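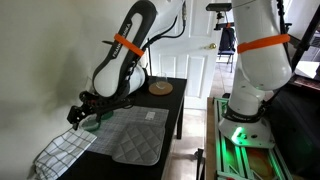
餐厨布艺 > 餐垫・隔热垫・茶巾

Trikness 灰格餐垫 + 菱格隔热垫 组合

货号 2862 系列,9月补货到仓
组合价 99 元
品牌:Trikness
织造:Sarkon
发货仓:Rarkurgate

先说重点。两件一套:灰底白细格餐垫一张,灰色绗缝隔热垫一片。茶巾、玻璃杯、软木杯垫、绿色圆盘都不在套装里,别拍错。茶巾有单卖,页面下面有写。

餐垫
灰底,白色细线,小方格。格子细,远看就是一片浅灰,走近才看得出线。角落附近缝一块白色小标,标是缝上去的,不是烫的,洗了不翘。不喜欢标可以拆,用小剪刀挑线,慢一点,别剪到布。
棉麻混纺,有一点硬挺,铺开压平就行,不用熨也过得去。刚拆包会有折痕,喷点水,手抹平,晾一会儿。着急就中温熨,反面熨。
尺寸偏大,一人用有富余,两个人对坐喝茶也够放。量过桌子再下单,小圆桌会垂边。

隔热垫
灰色,菱形绗缝,圆角。厚的那种,中间夹棉。放锅、放壶、端烤盘都行。单手端小锅没问题,大铸铁锅请用两片,一片不够包手。
圆角是改过的。上一批是直角,洗几次角会卷,客人反馈比较多,这批全部改圆。老款还剩一点尾货,想要直角的问客服,卖完就不做了。
背面跟正面同色同料,两面都能用,哪面脏了翻一面。
不要长时间贴明火,不要进微波炉。湿的时候不要拿来端烫的东西,水会把热传过来,会烫手。这条每次都写,还是每次有人问。

颜色
只有灰。问米色的、问墨绿的都有,暂时不做。灰色好配,黑桌白桌木桌都压得住。深色桌面上格线最清楚,浅色桌面会淡一些,看个人喜欢。
显示器不同会有色差,介意色差的先买一片隔热垫试色,同一个缸染的,颜色跟餐垫基本一至。

茶巾(单卖)
白底黑色窗格纹,格子比餐垫的大很多,放一起一大一小,不打架。吸水可以,擦玻璃杯不太掉毛,头一次洗会掉一点浮毛,正常。
搭在桌边、挂烤箱把手都好看,折三折放抽屉也不占地方。
茶巾一包 3 条,不拆卖。第一次洗请单独洗。
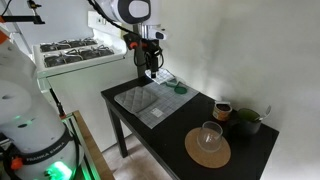

摆法问得多,统一回一下。餐垫不一定要跟桌边对齐,正着铺显得规矩,适合吃饭;斜着铺松一点,适合平时放着不收。隔热垫可以压在餐垫上,不用另外找位置,图里就是斜铺加叠放,灰压灰,靠两种纹路分开。马克杯和开了口的罐头留在旁边光桌面上,布少沾汤水,也好收。勺子插在杯子里当然行,拿出来记得别直接放布上,有颜色的饮料留印子很难洗。桌子小就把餐垫对折,折边朝外,一样用。

洗护
餐垫:冷水或者 30 度以下机洗,装洗衣袋,深浅分开。不漂白。
隔热垫:手洗最好,机洗也可以,脱水时间短一点。夹棉干得慢,平铺晾,别拧。
茶巾:随便洗,高温也行,会缩一点点,裁的时候已经留了。
油渍先用洗洁精点在上面,放十分钟再搓。番茄和咖喱尽快处理,隔夜的不保证洗得掉。咖啡渍用凉水冲,别先上热水。
烘干机不建议。烘过的餐垫边会起波浪,熨能熨回来一些,熨不平就那样了。

包装
纸腰封,没有塑料袋。外箱再套一层防潮纸。送人的备注一下,可以换白盒,加收盒子的钱,客服报价。腰封上印有洗护说明,字小,拆之前拍一张留着。

常见问题
能不能当鼠标垫?有人这么用,格子纹光电鼠标偶尔跳,不推荐。
能不能当野餐布?太小。
防水吗?不防水,没有涂层。水洒上去会透到桌面,马上擦。
隔热垫有没有挂绳?这款没有。有挂绳的是另外一款,搜 Shetty 隔热垫。
Shetty 那款跟这款哪个厚?差不多,Shetty 的偏软,这款偏硬挺。
小孩吃饭用行不行?行,就是洗得勤。建议备两张换着用。
餐垫会不会滑?光面桌子会滑一点,下面垫一张防滑网就好,网自己裁,本店不配。
能不能单买餐垫?可以,规格里选“单餐垫”。
能开票吗?能,下单时填抬头,货发出后三个工作日内开。

批发
餐厅、民宿、样板间都接。起订 3,000 元,可以混搭,餐垫隔热垫茶巾一起算。量大可以换标,小白标印自己的名字,打样要另外算时间。以前做过的客户直接报旧单号,版还在。
批发联系 Dinesh Kamath,中文英文都可以,下午回得快,上午在仓库不一定看手机。邮件标题写清楚货号跟数量,不写的排后面。

发货
现货当天下午四点前付款当天发,四点后第二天。偏远地区会慢。换标的不算现货。
从 Rarkurgate 仓出,不能指定快递,急件打电话问。

退换
没洗没用过、腰封还在,七天内可以退。拆了标的不退。收到有跳线、破洞、绗缝开线,拍照发客服,补发,坏的那片不用寄回。
线头不算瑕疵,剪掉就行,别扯。

库存
组合:有货
单餐垫:有货
单隔热垫:少量
茶巾 3 条装:有货
直角老款隔热垫:问客服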